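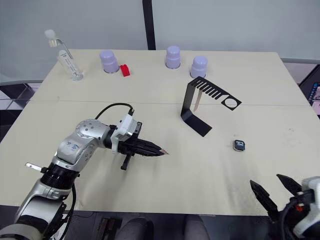

Bench tips, Skutville robotics club

Pencils first. Round ones roll, so get the six-sided kind. Grip well back from the point, long end out, or you cant see where the tip is going.

Cups go upside down when not in use. Stacked ones stick together and the arm drags the lot.

Scuffs on the table: damp cloth, 30 seconds, no spray near the cables.

Run the arm slow for the first 5 tries. Then speed up. Lucía's team skipped this in December, lost teh round.

Spare sticks are in the Robles drawer. Put them back pls.

Contact: Purificación Campos, Skutville | Back to top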